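Gudora Teleop Kit for Two-Arm Workcells

Teach both arms at once, from one chair

The Gudora kit lets one person run two robot arms with two small hand controllers and record everything as a demonstration. You move your right hand, the right arm follows. Squeeze the grip, the gripper closes. Most people who try it are doing something useful within 20 minutes, and that still makes us happy every time we watch it happen!

We built Gudora for labs and small shops that need plenty of good demonstrations and don't want to write a motion script for each one. It works with real arms and with the simulated cell that comes in the box, and the recordings from both have the same layout, so you can practice a task in simulation in the morning and run it on hardware after lunch.

What's in the kit

Two hand controllers with wrist straps
One foot pedal (start, pause, throw away the last take)
Base station and 24-volt supply
Asa recording software, one seat
Simulated two-arm cell with the starter task set
Printed quick guide

Starter tasks

The starter set is where we suggest everybody begins, even people who have done this for years. The tasks are short, they reset with one tap on the pedal, and each one teaches your hands something a little different.

1. Reach and hover. Bring each gripper over a marker and hold it there. Dull for five minutes, but you'll feel the difference later.

2. Block handoff. Pass a block from the left arm to the right arm and back. Go slowly — the software keeps real time, and a calm take is a better take.

3. Cabinet drawer. One of our favorites! The job combines a small yellow object with a small wooden cabinet, and the operator has to think about the drawer front and the object together. Keep the gripper pointing nearly straight down when you work close to the drawer's edge, and park the other arm to the side of the cabinet until you need it.
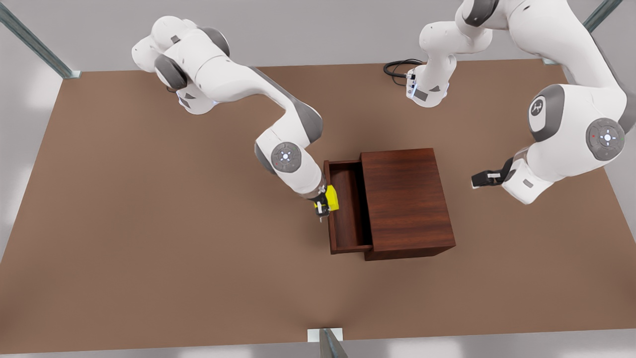
4. Lid and jar. Hold with one hand, turn with the other. Expect to repeat this one a lot.

5. Free play. No goal and no scoring. Put out whatever objects you like from the library and see how the arms feel.

Recording with Asa

Press the pedal once and Asa starts a take. It saves joint positions, gripper opening, controller input and every camera view you've switched on, all on the same clock at 90 samples a second. Press again to stop. If you fumbled, hold the pedal down and the take is gone. You can trim the ends afterward, add a note, or mark a take as "recovery" when you made a mistake and fixed it (please keep some of those, they're very handy in training).

Specifications

Controller weight: 432 g for the pair
Sample rate: 90 per second
Connection: wired Ethernet to the base station, wireless to the controllers
Motion scaling: 1:1, 1:2 or 1:4, set separately for each hand
Export: open format, one folder per take
Part number: 1409

Good to know

Arms and grippers are not included. A mount for a third controller is planned, and the Petuvari stand fits the current base station without an adapter. The September software update added separate scaling for each hand, so if your kit is older than that, run the updater before your first session.

Page updated Sunday, November 24, 2024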